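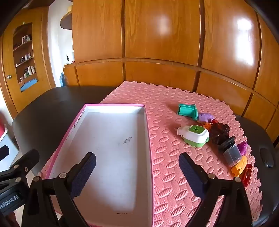 Cordier repacks returned toy sets for resale. The site runs a single shift, and until last November every set was sorted and boxed by hand. The operations lead, who has been there since the packing line was built, answered questions between two handovers.

The first change was in where the hours go. Packers used to spend a full shift putting parts into boxes. They now spend part of it recording how they do it, with hand-held grippers, and the recordings are used to train the arms on the Denholm line.

"A packer knows which piece goes in first. We had never written that down," the operations lead said. "The work instruction said 'fill box.' It was 2 words."
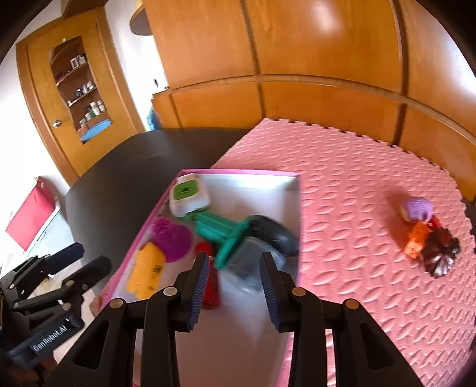
Mixed shapes remain the main difficulty. Flat parts go in without much trouble. Round parts roll, clear plastic is hard to pick out against a white lining, and soft material changes shape under the pads. The line logged 571 trial packs before it was given live orders, and 358 of those needed no correction by a person.

"That is not a number you run a business on," the operations lead said. "So people still stand at the end and fix boxes. It is a different job. You are checking, and checking makes you tired in another place."

Pay grades were redrawn in the spring. Anyone who records or corrects is now paid at the inspector rate. Two packers asked to go back to manual boxing and were moved to the Grelumel orders, which come in lots of 200 and are still packed by hand.

Asked what the staff complain of most, the operations lead named the grip. Holding the tool is slower than using fingers — wrists notice it by midday — and recording is now limited to 40 minutes at a stretch.

The next review of the limit is due after the summer shutdown.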